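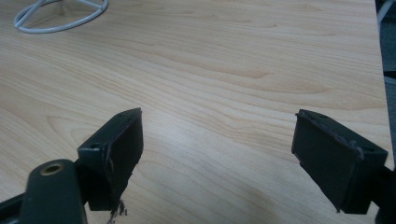
Ça faisait des mois que je cherchais un porte-casquettes qui ne prenne pas toute l'étagère de l'entrée, et j'ai fini par craquer pour le Grullum de chez Prunalance, en version blanche. Je l'ai payé 88 euros les quatre, port compris (oui, je sais, pour du fil de métal...). Côté look, j'adore ! J'avais peur que ça fasse cintre de pressing, mais sur mon bureau en bois clair, le blanc passe tout seul : un simple anneau en tige fine, des rayons bien droits qui filent vers le centre, et on voit encore les veines du bois au travers. Mon Kodura, lui, était une grosse boule en mousse noire -- pratique, mais moche.

Pour le montage, rien à dire, on déplie et c'est prêt. La notice annonce 200 grammes de charge maxi, largement de quoi tenir une casquette. J'ai quand même mis un patin en feutre sous chacun, parce que ça glisse un peu sur les surfaces lisses.

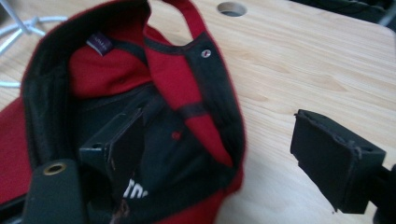 Là où je suis moins emballée, c'est pour les casquettes à calotte souple. Avec les rigides, aucun souci, la forme reste bien ronde. J'ai fait l'essai avec ma préférée, la rouge et noire, et j'ai fini par la retourner pour regarder comment elle est faite : le bandeau noir fait tout le tour, et il y a une bande rouge par-dessus la couture du milieu. C'est pile cette bande qui accroche sur les rayons si on enfile trop vite ! Rien de déchiré chez moi, mais allez-y doucement. Mon ami Han-gyeol Choo, qui a les mêmes, pose les siennes de biais et n'a jamais eu le problème.

Je mets quatre étoiles sur cinq. J'en reprendrai sûrement deux en octobre pour les bonnets, s'ils ressortent le modèle haut.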